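Last updated Apr 24, 2025. Replaces the older text file that used to sit in the `docs` folder.

# Skellow Repair Terms

A word list for people who mend clothes. It holds 1,861 terms for stitches, seams, fabrics, fasteners and kinds of damage, each with a short definition in plain English. Where a term goes by more than one name, the names are linked.

The list began as a handout for a mending class in Skellow. Students kept bringing in patterns and old manuals that used different words for the same thing, and the handout got too long to print. Wagner Barros moved it into a spreadsheet and Georges Sabbagh wrote the script that checks it.

## Files

| File | What it holds |
|---|---|
| `terms.csv` | One row per term |
| `aliases.csv` | Other names, old names, spelling variants |
| `sources.csv` | Where each definition was checked |
| `check.py` | Looks for missing fields and broken links |

All files are UTF-8 with commas as separators. Fields that contain a comma are quoted.

## Columns in `terms.csv`

- `id` -- a short code that never changes, even if the term is renamed
- `term` -- the main name, lower case unless it is a proper name
- `group` -- one of 14 groups, such as `hand stitch`, `seam`, `closure` or `damage`
- `definition` -- one or two sentences
- `level` -- `basic`, `regular` or `rare`
- `source_id` -- points to a row in `sources.csv`
- `note` -- optional

The `level` column reflects how often a term came up in class and in the manuals we used. It says nothing about how hard the stitch is to sew. Ladder stitch is `basic` and plenty of people struggle with it.

## How terms were picked

We started with the class handout, then went through the indexes of 25 sewing and tailoring manuals. A term went in if it showed up in at least two of them, or if it was on the handout already. Trade names were left out unless people use them as common words.

Definitions were written from scratch. Georges wrote most of the ones for woven fabrics and Wagner did knits, closures and anything to do with pants. Each of us then read the other's work. When we could not agree on a definition, we kept the broader one and put the narrower sense in `note`.

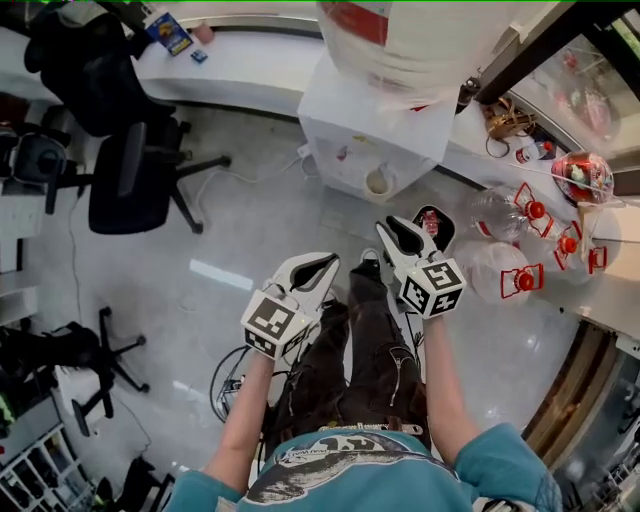
Knits took the longest. "Rib" can mean the fabric, the cuff made from it, or a single raised column, and the manuals move between all three without warning. We split it into three rows with separate ids. "Fleece" was handled the same way, as was "facing."

## Known problems

- Leather and fur are thin. There are 70 terms in total for both and a few of the definitions lean on a single source.
- British and American names are both in the list, but the main name is always the American one. Search `aliases.csv` if you can't find a word.
- Zipper parts are named differently by nearly every maker. We went with the words used in the Brosell class notes.
- `source_id` is blank for terms that came from the handout only.
- Some notes still refer to "the chart." That was a wall chart in the classroom and it has not been scanned.

## Running the check

```
python check.py terms.csv aliases.csv sources.csv
```

It prints the id of any row with a problem and stops with an error if two rows share an id. Warnings about blank `source_id` fields can be ignored for now.

## Changes and fixes

Open an issue with the id of the term and what you think is wrong. If you have a printed source, give the title and page. Please don't paste whole definitions from a book.

New terms are added in batches. The next batch is planned for June and will cover darning and patching tools.

## License

The definitions and the tables are free to use and change for any purpose, with credit to "Skellow Repair Terms." The script is under the MIT license.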